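Setting Up a Two-Arm Bottle Handling Cell Next to Staffed Desks

Updated October 10, 2018

These steps cover bringing a two-arm cell into service for sorting and restocking capped bottles, in a room where people keep working at their desks. They assume the arms are bolted down, powered and passing self-test. The procedure was written for the Clandero controller at our Flonthorpe site. Menu names on other controllers will differ.

Step 1. List the tasks before touching the software

Write down every bottle task the staff now do by hand, and who does it. At Flonthorpe the list came to 14 tasks. Nine went to the cell. Five stayed manual, among them label checks and anything involving a damaged cap. Post the list where the whole room can read it, and date each change.

Step 2. Build the container library

Enter each container type in Zular with its height, body diameter, cap diameter and material. Measure the cap separately from the body. A cap that overhangs the rim gives the fingers an edge to catch on, and a wide lid can need a larger opening than the neck below it. Mark translucent containers as such, or the depth reading will return points from behind the bottle.

Step 3. Lay out the table

Use a matte, dark surface. Stand the bottles upright, with clearance for an open gripper on each side. Shelves and other raised fixtures must be entered as obstacles — the planner does not infer them.

The amber bottle with the white cap is the harder of the two types to register. Its capsules sit at the bottom and most of the upper part is empty, so the room shows through the wall. The white bottle to its right is opaque and a little shorter, and can be taught first. 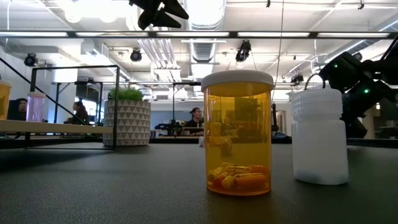 Step 4. Set speed and reach limits

Start at 157 mm per second for both arms. Draw the reach boundary so that neither arm can extend past the table edge toward a desk. Run each arm alone, then both together, and log every stop. We logged 267 supervised cycles before raising the speed to 381 mm per second.

Step 5. Rewrite the shift duties

The cell removes reaching and carrying. It adds clearing faults, reloading the table and checking the exception tray. These need named owners on each shift. In September we left them unassigned, and the desk nearest the cell absorbed all of them — the Juntunen duty sheet now rotates them every two hours.

Step 6. Train for stops

Each person seated in the room must be able to stop both arms and read the fault code. Only trained operators restart. Repeat the drill after any change to the table layout, and record it in the cell log with the layout revision number.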